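Tustine two-arm bench kit, worth it?

wardh
Has anyone bought the Tustine kit with the enclosure? Dutasitz has it at 4,000 with both arms, or 3,000 with one. I want it for sorting cards into racks.

cagbeko
We have the two-arm version. Assembly took 19 hours over a couple of weeks. The arms are fine for light parts. The cable ties supplied are junk, so buy your own.

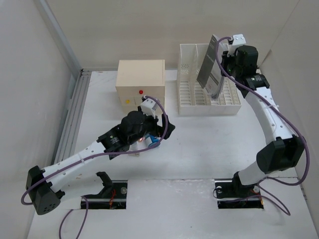 Page 2 of 3

cagbeko
Right arm is on the gray card in the slotted rack, left arm is at the front of the box with the red and yellow buttons. Note how far out the elbows go. Measure your side walls first.

sarpong_fan
I'd skip it. The Stonness arms cost 400 more and you don't have to run the cable down the outside of the links.

wardh
Does the outside cable snag?

cagbeko
Twice on ours, both times at the elbow. I left more slack and it stopped.

sarpong_fan
Slack is how mine got caught. I'd tie it tighter.

cagbeko
Too tight and it pulls at the wrist connector. We disagree on that one.

wardh
OK. Is the single arm any use on a rack like that?

cagbeko
For cards, yes. You only need the second arm if something else has to be pressed or held. You can add it later, but check that Dutasitz ships the base mount with it.

wardh
Will call them Saturday.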